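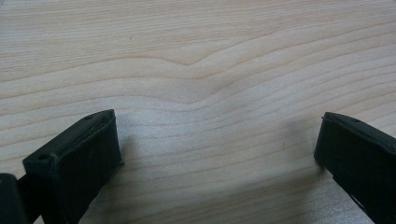
NFS clients show old file contents for up to 100 seconds after a write

Posted by Amr Helmy, Jan 21, 2022
Tags: nfs, caching, mount-options

We have one file server running Tirnska and 19 clients that mount the same export over NFS version 3. A build job on one client writes a small status file, and the other clients poll it to decide whether to start their own work.

The trouble is that the pollers often read the old contents. Sometimes the new version shows up right away, and sometimes it takes up to 100 seconds. If I log in to the server and cat the file there, it is always current. The writer closes the file properly, I checked with strace.

Our mount line:

server:/export/jobs /mnt/jobs nfs rw,hard,vers=3,actimeo=100 0 0

I inherited this from whoever set it up before me. I tried calling sync on the writer and it made no difference. Is this a server problem or a client problem? I would like to keep caching for the rest of the export. It holds a lot of large read-only files, and turning caching off everywhere would hurt.

Fergal Flanagan

It's the client, and the cause is in your mount line. actimeo=100 sets all four attribute cache timers (acregmin, acregmax, acdirmin, acdirmax) to 100 seconds. During that time a client can trust the modification time it already has and not ask the server again.

Normally a fresh open() makes the client check with the server, so a poller that opens, reads and closes each time should get new data. Two things break that. One is the nocto option, which you don't have. The other is a program that opens the file once and keeps seeking back to the start. Then there is no new open, and the client goes by the timers. I'd guess your pollers do this, so look at that first.

If you can't change the poller, put the status files in their own export and mount it separately. The big files can stay as they are.

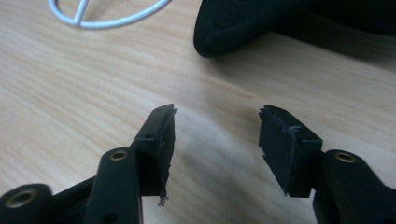

Steps for a separate mount

1. On the server, create /export/status on its own filesystem and add it to /etc/exports.
2. Run exportfs -ra.
3. On each client, add this to fstab:
server:/export/status /mnt/status nfs rw,hard,vers=3,actimeo=2 0 0
4. Mount it and point the writer and the pollers at the new path.

Use a separate filesystem on the server. Two mounts of the same one can end up sharing a cache on the client, and then the second set of options may be ignored. The nosharecache option gets around that but has its own problems.

Bimla Vashisht

Just use noac. Worked for us.

Ivone Fontes

noac also makes application writes synchronous, so it would be slow on the main export. Fine on a small one.

Also have the writer create a temp file and rename it over the old one. Otherwise a poller can catch it half written. If your poller holds the file open it will need to reopen by name after the rename, or it keeps looking at the old file.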